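How We Built a Robot Arm That Puts Away the Groceries

Our shared workshop is called Stuvine, and our robot arm is called Vistel. We tried it out on a computer first, with a pretend table and pretend groceries.

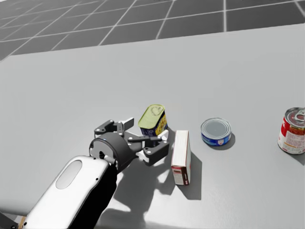 Setsuko Nomura wanted to know why we didn't just build the arm and see what happened. It's a fair question. A real arm that moves the wrong way can knock a can off the table or bend its own fingers. On the computer, you press a key and start over.

A practice world like this is called a simulation. The computer works out how heavy each thing is, where it would slide, and when two things bump into each other. It even works out the shadows.

What does the arm have to do?

A grocery job sounds easy to you. You can pick up a can without thinking. A robot has to be told each step:

Find the thing.
Move the hand close to it.
Open the fingers wide enough.
Close them and lift.

The part of the arm that holds things is called a gripper. The one on the computer has two black fingers made of flat pieces joined by small pins. The pins let the pieces swing, a bit like your knuckles. One finger goes on each side of the thing you want to pick up.

Different shapes need different plans. The meat tin has rounded corners. The cardboard box is tall and narrow, so a small push could tip it over. The can with the blue label is short, and the fingers must come down low to hold it – but they must not hit the table.

How does it practice?

We wrote a program named Bustenico that tells the arm where to go. We ran it 100 times in one evening. On the first night, the gripper dropped the tin 11 times. Most of those drops came from closing the fingers too soon. We made the arm wait a little longer, and it got better. By the end of the month, it had done 2,085 practice tries.

Then we built the real one

We started bolting the real arm together in August, on the bench by the window. It took some 5 weeks. The real one was harder. The bench was not quite flat, and one motor was slower than the computer had expected. We had to go back and change the numbers in the program – then try again.

If you want to try something like this, start with a hand made of cardboard strips and paper fasteners. Ask an adult to help you punch the holes. See if it can pick up a sponge, then try an empty can.

Last updated January 5, 2021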